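Cokis Desk Capture Service: Gallery

Cokis sells first-person recordings of ordinary office handling to teams that train two-armed robots. The catalog covers paper, folders, binders, envelopes and small stationery, recorded at head height in furnished rooms. Customers license finished sets or order a custom one against their own task list.

The stills on this page come from the paper-handling set. Each entry gives the task and the points our reviewers check before a clip is released. Full clips are supplied on request with a trial license.

Paper set, stack handling

The operator holds a thick stack of printed sheets upright over a white table, one hand on each side edge, with both thumbs on the front page. The sheets fan and bow slightly under the grip, and the layered top edges stay in view. A thick stack behaves neither as a rigid block nor as a single sheet, and grasp planners tuned for boxes tend to do poorly on it.

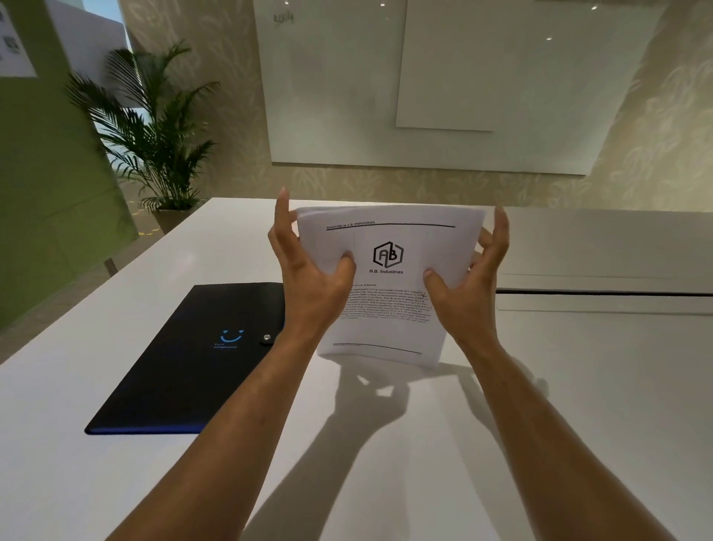 Annotation

Every clip in the paper set carries three label tracks: hand contact, object state and task step. Contact labels are per finger where the finger is visible and per hand where it is not. Fingers behind a stack are marked as occluded, and no position is estimated for them unless the customer orders the inferred track.

Object state for paper uses a short list of terms: flat, bowed, fanned, folded, split. More than one can apply at once. Heather Rankin maintains the list, and changes to it are published with the release notes.

Shadows and glare

Glossy tabletops and overhead lighting are left as they are. Hard shadows of the forearms and of the page are common in this set and are a known source of false edges in segmentation. Customers who need diffuse light should order the Dultirden variant, recorded under softboxes with the same task list.

Printed text

Header lines and logos are usually legible at native resolution. Dense body text often is not, and thumbs cover part of it in most holding tasks. The set is not recommended for training document readers. It is sold for manipulation, and the text transcription field is optional and frequently blank.

Delivery

The standard paper set contains some 3,000 clips. A reduced set of 2,000 is available for evaluation teams that don't need the envelope and binder tasks. Both ship with calibration files and a loader script. The loader has been tested by Callum Sutherland against the Fandell two-arm controller; other controllers need a joint mapping, and a template for one is in the same folder.

Custom orders start with a call to agree on the task list, followed by a pilot batch. Changes requested after the pilot is approved are quoted separately — this includes changes of table height.

Known limits

Version 3 has no left-handed page turning. Version 4, planned for May, adds it along with stapled stacks and clear plastic sleeves. Licenses for version 3 include the upgrade.

Force data is not part of the service. Grip pressure can't be recovered from the video, and the bowing of the sheets should be treated as a qualitative cue only.

Contact

Trial licenses and pricing: Ishbel Leckie, Cokis sales desk
Annotation questions: Heather Rankin
Custom recording: Américo Tavares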